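Re: [tableware] bamboo lids, do you oil them or not?

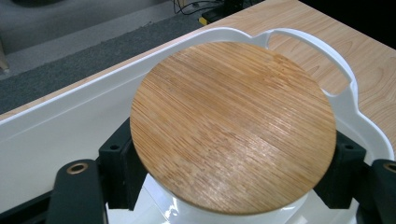
Hello all,

On Sunday, March 15, 2026, Georgiev wrote:
> I have the Jumeck storage pot and the lid became dull after the winter.
> Some people say to oil it, some say never. Also, it does not sit as
> tightly as in December. Is it ruined? I do not want to buy a whole new
> set only for the lid.

I think it is not ruined. Bamboo takes water from the air and gives it back, so a lid can change a little between the seasons. Mine lives in a kitchen in Iseo, close to the lake, and in December it was so tight that I had to turn it to get it off. Now it lifts easily.

About the oil. I use mineral oil for cutting boards, a very small amount on a cloth, and I wipe along the strips and not across them. Then I leave the lid standing on its rim for 8 hours before I put it back on the white pot. Please do not use olive oil, I tried this once and the smell was not nice after a month.

If the surface feels rough, you can sand it first, but only with fine paper. I would stay away from 80, it leaves scratches which you will see for ever.

For washing I use warm water and a little soap, never the dishwasher. The ceramic part can go there without problem, at least mine has no damage.

Wolteo used to sell single lids, but I could not find them on their page any more. If somebody knows the diameter they had, I would be grateful, as I need one more for the smaller pot.

Kind regards from Iseo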